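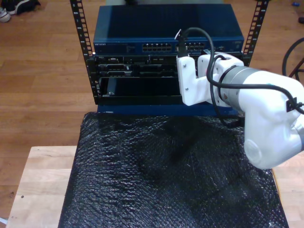

Stanport photo prize draws a crowd of fence posts

Entries have closed for the Stanport amateur photography prize, and the organisers at Lightfoot Gallery have 448 pictures to get through. Of those, 67 are of the same jetty at sunrise.

The winner takes home $3,000 and a portrait session at Pladura Studio, a generous offer to someone who prefers to stand behind the camera. The colour category remains the favourite, while black and white drew 294 entries, many of them featuring a weathered fence post.

Judging is under way and the shortlist goes on the gallery walls in August. Doors open at 10 a.m. on Saturday – entry is free, parking in Stanport is another matter.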